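12 October 2022

Natural dye bench, madder again

Back on the madder pots today, and I'm in a much better mood than I was in April (that awful brown, I still have the skein in my drawer). The Flostell wool was already mordanted with alum, so all I had to do was soak it, chop roots and keep an eye on the thermometer – easy, except that the small hot plate overshoots like crazy. I set it for 69 C and caught it at 84 before I'd even finished my coffee. Pulled the pot off, stirred, swore a bit, put it back.

Pot 1: Sakum roots, chopped, plain tap water. Lovely warm orange-red, the best we've had!
Pot 2: Sakum roots plus a pinch of chalk. Deeper, more of a brick red. This is the pot that overheated, so don't trust the color too much.
Pot 3: Tinlow powder, same weight as the roots. Kind of pink and kind of sad. The powder gets into everything and I was still picking bits out of the yarn at lunch.

I left all 3 to cool with the yarn in. If you need the sink, please move the pots gently and don't dump the liquid, I want to try a second bath for the paler shades. 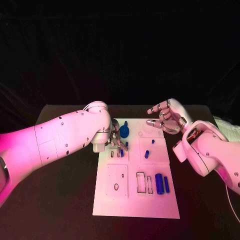
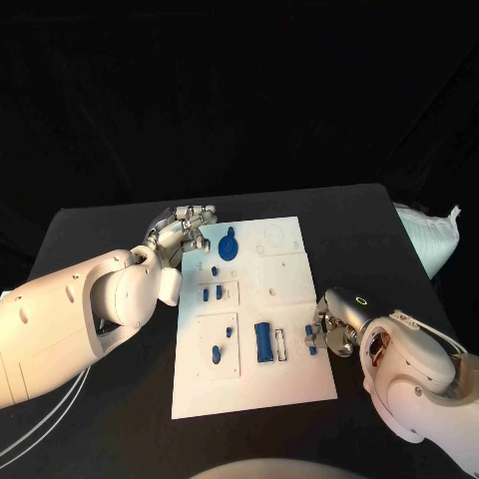 White board with the blue pieces, on the black tabletop.

Rinsing and what's next

The first two rinses ran pretty orange, then it settled down. I used the Geerts soap on half of each skein and plain water on the other half, tags are tied on the ends (knot = soap). Can't see any difference yet, but wet wool lies to me every single time, so I'll look again when it's dry.

Still to do: 2 strips of each color in the window for the fading test, half of every strip under foil. Order more alum. And I really want to run pot 2 again with the big hot plate – if it comes out the same brick red, I'm dyeing the whole cone.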